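Module Robotique collaborative, travaux pratiques
Séance 4 : règles de travail autour d'un bras sur table
Version du 6 juillet 2020, responsable : Hòa Sầm

Cette fiche reprend les règles vues en cours et les applique au poste de manipulation. Elle est à lire avant la séance. Les points 3 et 4 sont repris dans la grille d'évaluation.

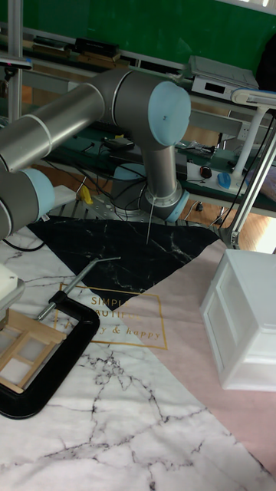
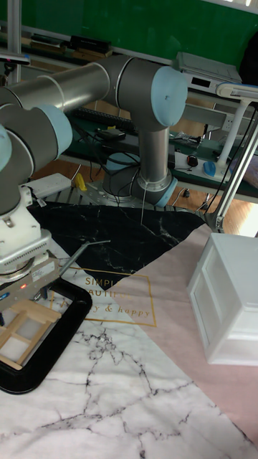
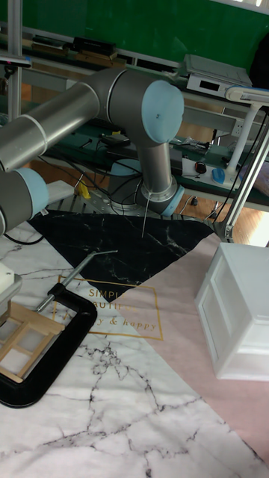
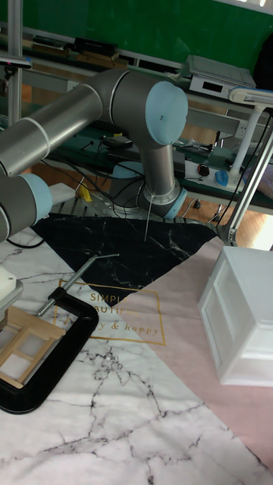
Bras articulé à capuchons bleu clair, meuble à tiroir blanc côté droit de la table.

1. Textes de référence

L'ISO 10218-1 porte sur le robot lui-même, l'ISO 10218-2 sur son intégration. La spécification technique ISO/TS 15066 complète les deux pour les applications collaboratives. On retiendra surtout qu'un robot n'est pas « collaboratif » tout seul : c'est l'application entière qui est évaluée, avec l'outil, la pièce, la table et les personnes présentes. Un bras limité en effort muni d'un outil pointu reste dangereux.

L'ISO 12100 donne la méthode d'appréciation du risque : limites de la machine, identification des phénomènes dangereux, estimation, évaluation. La réduction du risque vient ensuite, dans l'ordre : conception, protection, information. Une affiche au mur relève de la troisième catégorie et ne remplace pas les deux premières.

2. Zones

Zone de travail : tout le volume que le bras peut atteindre, outil compris. On ne se fie pas à la trajectoire prévue.
Zone d'approche : bande de 500 mm autour de la précédente. On y entre seulement si l'opérateur au boîtier l'a autorisé à voix haute.
Zone libre : le reste de la salle. Les sacs et les manteaux y restent.

Le passage derrière l'établi doit garder 800 mm de large. Si un chariot Grarnier est sorti, on le range avant la mise sous tension.

3. Avant la mise en mouvement

Vérifier l'arrêt d'urgence, bras à l'arrêt, puis le réarmer. L'essai est noté dans le cahier de poste avec l'heure et les initiales.
Contrôler le serrage de l'outil et la fixation de l'embase.
Suivre les câbles à la main sur toute leur longueur accessible. Aucun ne doit pouvoir être pincé par une articulation.
Vérifier que la charge et le centre de gravité déclarés correspondent à l'outil monté. C'est l'erreur la plus fréquente sur les postes Başaran, où l'on change d'outil entre deux groupes.
Repérer les objets posés sur la table. Tout objet qui ne sert pas à l'exercice est retiré ou déclaré comme obstacle dans le programme.
Attacher les cheveux longs, retirer bagues et cordons de badge.

4. Pendant l'essai

Première exécution à 20 % de la vitesse programmée, en pas à pas. La vitesse du point d'outil est plafonnée à 400 mm/s en séance, quel que soit le groupe.
Une seule personne tient le boîtier de commande et ne fait rien d'autre. La deuxième observe le bras et annonce les écarts. La troisième, s'il y en a une, tient le cahier.
On ne rattrape jamais un objet qui tombe. On arrête, on attend l'immobilité complète, on intervient.
Après un arrêt d'urgence, la reprise se fait depuis la position de repos. Reprendre un programme au milieu est interdit, même si le logiciel Gosico le propose.

5. Fin de séance

Bras en position de repos, outil démonté et remis dans son coffret Grultska, tension coupée au sectionneur. Le programme est enregistré sous le nom du groupe, avec le numéro de séance.
Tout incident, même sans dommage, donne lieu à une ligne dans le cahier : ce qui s'est passé, la vitesse réglée, l'outil monté.

À rendre

Un tableau d'appréciation du risque pour le poste, deux pages maximum. Une ligne par phénomène dangereux, avec gravité, fréquence d'exposition et possibilité d'évitement. Traiter au minimum l'écrasement entre deux segments, la perforation par l'outil et la chute de pièce. Les tableaux recopiés du corrigé de novembre ne seront pas notés.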